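Proyecto Flarside: recogida de demostraciones en cocina simulada
Informe de avance para Takuvine
6 de mayo de 2022
Responsable: Algirdas Hunt

Resumen para quien tenga prisa: el objetivo del periodo eran 300 demostraciones válidas y tenemos 78. El simulador funciona, el operador también, y la conexión entre ambos tiene días.

Estado de la recogida

Desde marzo trabajamos con la segunda versión de la cocina, preparada por el equipo de Boltby. Las demostraciones se hacen por teleoperación y se guardan con la imagen de la pinza, las posiciones articulares y la orden escrita. Un episodio cuenta como válido si pasa la revisión manual, que hacen 2 personas por separado. Cuando no coinciden decido yo, cosa que no ha aumentado mi popularidad.

El gasto mayor sigue siendo el tiempo de revisión - el presupuesto inicial lo daba por despreciable, y el presupuesto inicial lo redacté yo. Hemos reservado además una parte de los episodios para evaluación, y esa parte no se toca aunque las cifras del informe lo pidan a gritos.

La cámara de la pinza merece mención aparte. Va solidaria con la muñeca, de modo que una fracción nada modesta de lo que ve el modelo son paredes y ventanas torcidas. La propuesta original hablaba de «observaciones ricas en contenido semántico».
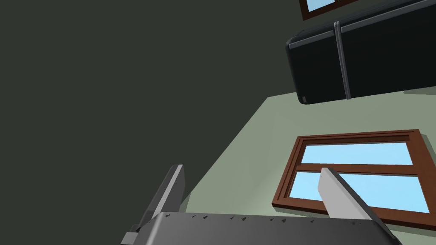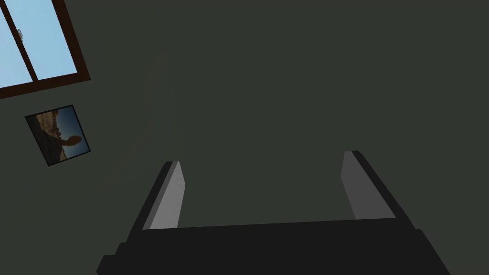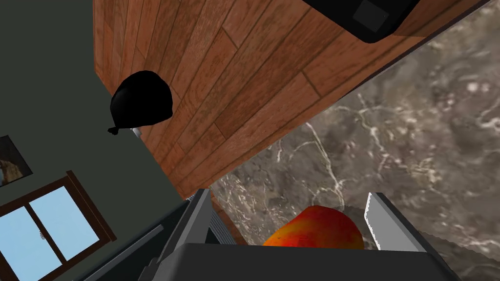 Vistas desde la pinza en la cocina simulada. En las dos primeras los dedos están abiertos y sin objeto; en la tercera hay una fruta entre ambos, sobre el mármol, sin contacto visible.

Decisiones tomadas

No recortamos los tramos sin objeto a la vista. Venckus, que lleva el entrenamiento, prefiere que la política aprenda también a salir de ellos, y sus argumentos fueron mejores que los míos. Sí etiquetamos esos tramos, para poder quitarlos más adelante si cambia de opinión.

Problemas abiertos

El desfase entre imagen y orden aparece todavía en 8 episodios, que están apartados y no figuran en el total. La variedad de objetos es escasa y la de posturas iniciales, más escasa aún.

Siguiente periodo

Ampliar las posiciones de partida, cerrar el asunto del desfase y llegar a las 300. Solicitamos mantener la asignación actual y sumar media jornada de revisión. El desglose de horas va en el anexo B.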